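Progress Report to the Strand Fund
Household Textile Reuse Program, Rendavville
Submitted 2019-06-15 by Pavithra Marar, Program Manager

1. Summary

The program remains on schedule and within budget. During the reporting period, residents donated 3,917 items of clothing and household fabric at the Rendavville collection points. Work on sorting, washing and redistribution continued at both sites.
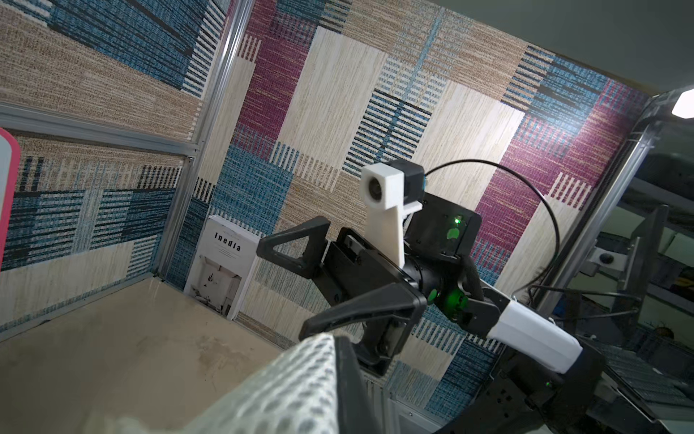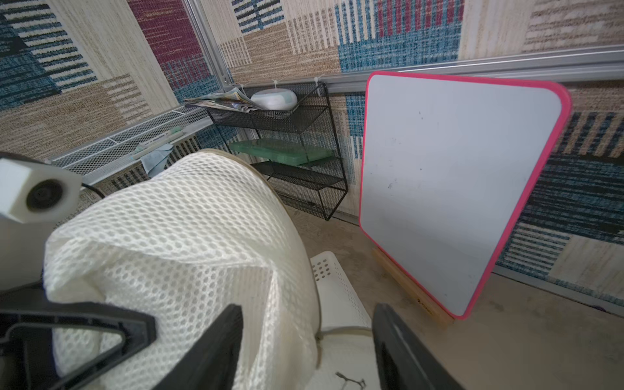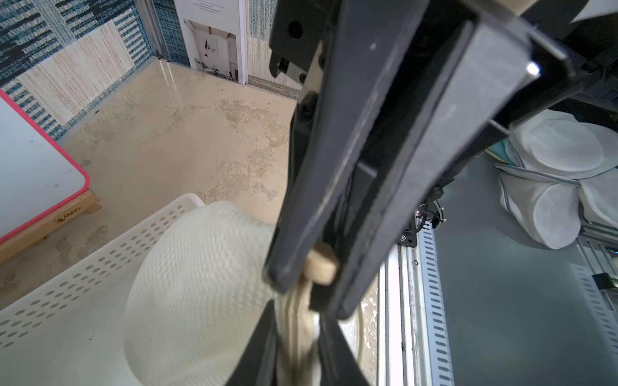 Figure 1. Patterned wall covering (first), white mesh item (second), white hat in laundry basket (third).

2. Collection and sorting

The Merkell Street site is now open to the public on a regular basis. Donations at the Brusell site were lower than planned in the first weeks, owing to roadwork at the entrance, and have since recovered. Items that cannot be worn again are set aside for cutting into cleaning cloths, which are supplied to local schools at no charge.

3. Staffing and training

Stojan Kolev was appointed site supervisor at Merkell Street. Seven sorting staff completed the fabric care course – fiber types, stain treatment and safe handling of detergents. Two positions at Brusell remain open.

4. Budget

Spending on washing supplies was $700 over the planned amount. The difference was met from savings on transport, and no change to the grant total is requested.

5. Next steps

A second drop-off point at Brusell will open in August, subject to approval of the lease. The winter clothing appeal will be prepared over the same period, with priority given to coats and children's sizes. A revised price list for the resale shelf will be sent to the Fund with the next report.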